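Subject: Re: [cerkby-swap] Posting seeds and bulbs without squashing them

On the Cerkby list, back in March, the Dolan allotments lot wrote:
> We've had 41 parcels in for the spring swap and a fair few came
> with split packets. Beans all over the place, and one lot of
> sweet peas mixed in with somebody's chard. Does anyone have a
> method that works? Padded envelopes don't seem to be enough,
> and the price of small parcels has gone up again.

Sorry for the slow answer, I've been meaning to write this up for ages and then the potatoes needed doing.

I've been posting seed for years now and I've settled on paper packets inside a box for anything bigger than a lettuce seed. Envelopes are all right for the tiny stuff (poppies, foxgloves, nicotiana) but beans and peas get thumped by the sorting machines and the corners go. Once one corner's gone the lot escapes. I fold my packets from old seed catalogues, the Nusta one is best as the paper's a decent weight, and fold the bottom over twice before taping.

Write the name on the packet BEFORE you fill it. I know, I know, but I had two lots of climbing French beans last year that I still can't tell apart, and they were meant to be 'Gudero' and a purple one from my neighbour.
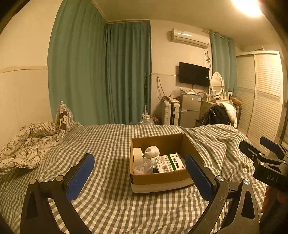

Cardboard box on the spare bed, flaps off.

For bulbs and tubers it's a different game. They need air, so no plastic bags please! Dahlias came to me in cling film once and were mush by the time they reached the doormat. Newspaper, scrunched up, and enough of it that nothing rattles when you shake the parcel. I did 10 boxes of dahlias in one evening last spring and ran out of newspaper at half past nine – had to start on the wallpaper lining.

On the cost, weigh everything on the kitchen scales first. A box of mine came out at 130 grams with a good handful of runner beans in it, so it's not the beans that push the price up, it's the size of the box.

Would there be any interest in a bulk order of glassine packets? They come in 3000s, far too many for me, but split between us it would be pennies each. Reply to the list and not just to me, my inbox is a disgrace.

Happy sowing all, and has anyone got spare leek seedlings?

Comments (3)

beanpole
Yes to the glassine packets, put me down for a share.

mudlark_cerkby
Egg boxes are good for tubers if they're small ones. Oca fits nicely.

Plot by the gate
I've got leeks coming out of my ears, come and fetch some.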